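Wanted: people to do chores with us at Sustura (paid, Tedlow)
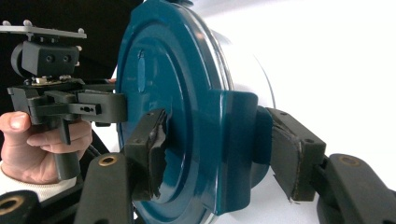 Can a machine do your chores yet?
Some of them, slowly, and it still gets stuck on lids and anything slippery. I've watched one spend 6 minutes on a jar!

So I'm looking for 200 people in and near Tedlow to come in and do ordinary jobs with hand-held grippers – opening, stacking, wiping, putting stuff away. You squeeze the handle, you do the chore, we record how you did it. No experience needed (my mom picked it up fast, and she hates gadgets).

Sessions run 2 hours and pay $200. We've got morning and evening slots through January, and parking is free behind the Zamani building. You need to be 18 or older and okay with standing.

Want in? Fill out the short form on our site and tell me which chore you hate most.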